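4. Recording your first batch of examples

By now you've got both arms homed and the cameras talking to the recorder. If you haven't, go back to section 3, because nothing in here works without it. This is the part I like best: you drive, the arms move, and Falik learns from what you did.

I'll use our snack table at Grusasgate as the running task, but your own table is fine.

4.1 Lay out the table

1. Put the big things down first: racks, trays, the stepped stand, baskets. Keep every one of them inside the reach you marked in section 2.

2. Add the products. Mix your shapes! Bottles, bars, boxes and soft packs all grip differently, and a batch made of nothing but boxes will teach you very little.

3. Leave one tray empty in the middle so there's always a place to set something down.

4. Type the task into the recorder in plain words, the way you'd say it to a person. I write things like "put the sandwich in the round basket".
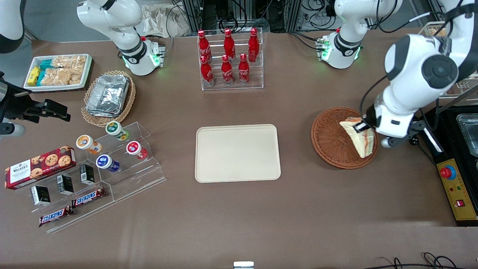

Note: Falik saves the sentence with every run, so pick your wording and stick with it. I once called the same basket three different names in one batch and had to relabel 44 runs by hand. Not a fun evening.

4.2 Record a run

1. Bring both arms to the start pose and wait for the beep.

2. Press Record, then count to two before you move. The first few samples are always a little messy.

3. Drive at a steady pace. If you fumble a grip, go ahead and fix it and keep going (a clean recovery is worth keeping). If you knock something over, press Discard.

4. Let go, back the gripper away, and press Stop. Any run longer than 90 seconds gets flagged, and I usually just redo those.

CAUTION: Keep your hands off the table while an arm is live, even to nudge one little packet. Pause first. Know where your emergency stop is before you press Record.

4.3 Check the wrist view

Open the wrist camera playback after your first run, before you've piled up a whole batch. You want both fingertips in view and the products sharp enough to tell apart. If the fingers are missing, loosen the Tiedemann bracket, tilt it a touch, and record again.
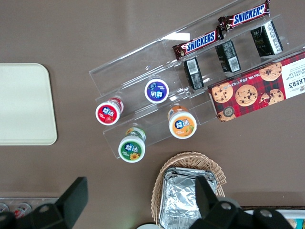
Wrist view over the stepped stand, with both gripper fingers showing at the bottom.

4.4 How many is enough?

For one task on one layout, I start training at 300 runs and stop collecting at 500. Shuffle the products every so often as you go, then copy the batch to the Evthorpe drive and move on to section 5.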